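Home Our Equipment Tank Room Tasting Sheets Trade Contact

We use cookies to remember your region and to count visits. By continuing to browse you accept their use.

Zillunora Variable-Capacity Fermentation and Storage Tank

The Zillunora is a closed stainless steel tank with a floating lid, made for small wineries, cider houses and teaching cellars. It is built at our Ollton works and sold through our own sales office and through approved dealers. The tank is meant for primary fermentation of red and white must, for settling, and for holding finished wine for short and medium periods before bottling.

Purpose

A winery with limited floor space seldom fills every vessel to the top. Wine left under a large headspace takes up oxygen, and the usual remedies (topping from another lot, moving wine into smaller containers, repeated use of gas) take time and carry their own risks. The floating lid of the Zillunora rests on the surface of the wine at any level and is sealed against the wall by an inflatable gasket. A cellar may draw off part of a lot for blending trials and reseal the remainder in the same tank.

Construction

The shell and lid are made of 304 stainless steel. Grade 316 is offered for the upper section where the customer expects frequent contact with sulfur dioxide vapor. Inside welds are ground and polished. The floor slopes toward the front drain so that lees may be cleared with a hose and a soft squeegee, and the legs adjust individually for uneven floors.

The standard model has a nominal capacity of 1,343 liters. The large model holds 1,836 liters. Both share the same diameter, gasket and lid, which allows a cellar owning both to keep a single set of spare parts. The empty weight of the standard model, with lid and hoist arm, is some 161 kilograms.
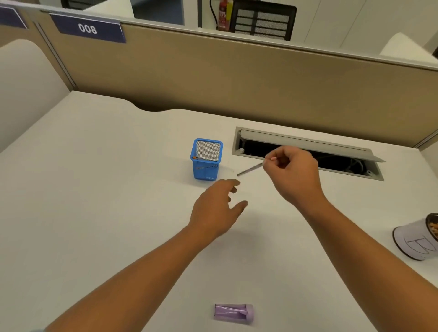
The lid is raised and lowered by a hand winch on the hoist arm. The winch locks in any position and must be locked before the gasket is inflated. Gasket pressure is shown on a dial beside the hand pump. Customers are asked to check the dial daily during the first week after filling and weekly after that. A slow loss of pressure usually points to a worn valve core, a part that can be changed without emptying the tank.

Temperature Control

A dimpled cooling jacket is welded to the middle third of the shell. It accepts chilled water or food-grade glycol from any cellar chiller of suitable output. The thermometer pocket is placed above the racking valve and takes either a dial thermometer or a probe. Where several tanks are run from one chiller, we recommend a separate solenoid valve for each jacket.

The jacket is not intended for heating with steam. Warm water may be used to encourage malolactic fermentation, provided the supply is regulated and the wine is stirred at intervals.

The Dandlow Controller

The Dandlow controller is an optional unit that reads up to 6 tanks and opens or closes their jacket valves according to set points entered by the winemaker. It records temperature every quarter of an hour and keeps the readings for a full season. An alarm contact is provided for connection to an existing cellar alarm.

The controller cabinet is rated for washdown areas, but the display unit is not and should be kept in the cellar office or laboratory. It is supplied with a low-voltage lead that must be kept away from sinks, sample bottles and the edge of the work surface.
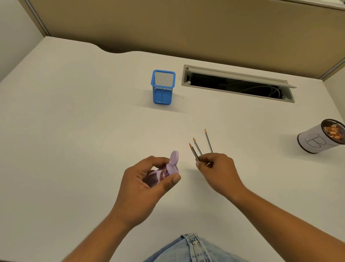 Set points should be entered by one responsible member of the cellar staff and copied into the cellar log at the time of entry. Readings taken by hand remain necessary, and density must still be measured with a hydrometer, as the controller does not measure it. Most of this paperwork is done at an ordinary office desk. Completed sheets should be stored away from the tank room. Damp paper does not last a vintage.

Cleaning and Care

Before first use, rinse the tank with clean water, wash with a mild alkaline cleaner, rinse again, and finish with a citric acid solution. Chlorine products must not be used on any part of the tank, including the gasket. Steel wool and wire brushes will mark the polish and void the surface warranty.

Deflate the gasket fully before lifting the lid. After each emptying, take the gasket off, wash it by hand and dry it flat. It should be dusted with nothing and hung on nothing narrower than a person's arm.

A tank that is actively fermenting must never be sealed without a working airlock. Carbon dioxide gathers in low places, and no one should enter or lean into a tank that has not been ventilated and tested.

Supplied with the Tank

Floating lid with gasket and hand pump
Two-way airlock
Racking valve and full-drain valve
Sample tap
Hoist arm with winch
Owner's manual

The Mamani punch-down tool, the racking arm and the glycol hose kit are ordered separately.

Ordering and Delivery

Tanks for the coming harvest should be ordered by the end of April. Orders received later are accepted as the works schedule allows, and delivery before crush cannot be promised. Tanks travel upright on a pallet and require a forklift at the receiving end. The purchaser should measure doorways before ordering, with the hoist arm removed. Any damage must be noted on the carrier's receipt at the time of unloading.

The shell and welds are covered for ten years against faults in material and work. Valves, winch and controller are covered for two years. Gaskets are treated as wearing parts.

Sign up for our cellar equipment newsletter. You may unsubscribe at any time.

Copyright Zillunora Cellar Equipment, Ollton. All rights reserved. Contact us Terms of sale Back to top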